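FOR IMMEDIATE RELEASE
February 17, 2020

Skirine Issues Revised Material Standard for Early Counting Sets

RUTHERFORD – Skirine, a supplier of classroom math materials, has issued a revised material and print standard for its counting sets. The standard applies to all sets shipped from the Kidilgate warehouse beginning in July and replaces the version now in use.
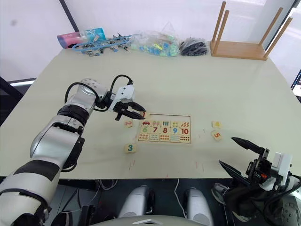

The revision covers three areas: numeral height, edge finish and paint adhesion. Numerals must be readable by a seated child at normal desk distance under standard classroom lighting. Edges are checked by gauge before and after sanding. Printed faces are rubbed with a damp cloth for 300 cycles and rejected if any color transfers to the cloth.

Sample sets were placed in 12 kindergarten classrooms during the review period. Teachers returned 237 written comments, most of them on storage, replacement of lost parts and the spacing of printed objects. 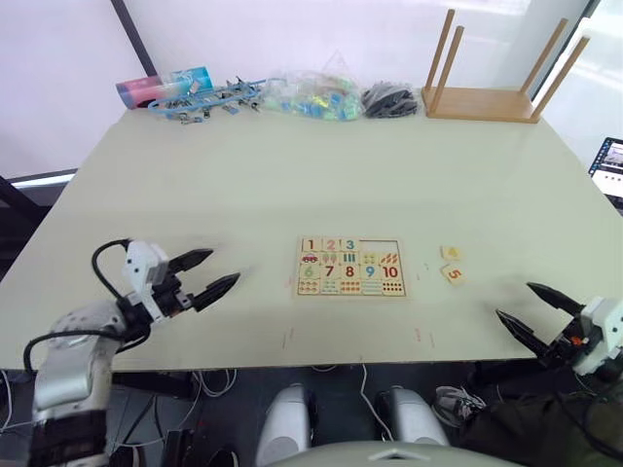 "The largest group of comments dealt with lost parts," said Senga Jardine, product standards manager at Skirine. "A set with one number missing is usually taken off the shelf. Single parts can now be ordered by number."

Replacement parts will be cut from the same stock as the original set and matched for thickness. Orders are filled in packs of 16 or as single parts.
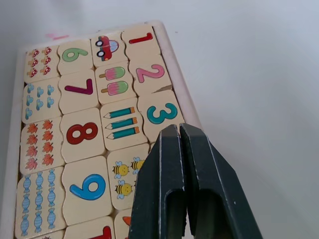

Number puzzle with picture tiles for matching counts.

The standard also sets out cleaning instructions. Wood parts should be wiped and air dried flat. They should not be soaked or placed in a dishwasher. Solvent cleaners may dull the print.

Fellura, the Skirine line for home use, will move to the same standard after current stock is sold. Part numbers for the Fellura line will not change.
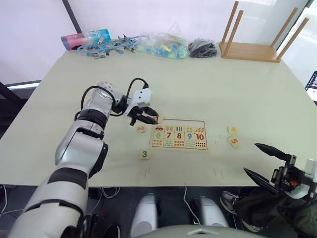

Availability

Printed copies of the standard are available to schools and dealers on request from the Skirine office in Rutherford. Existing school orders do not need to be resubmitted.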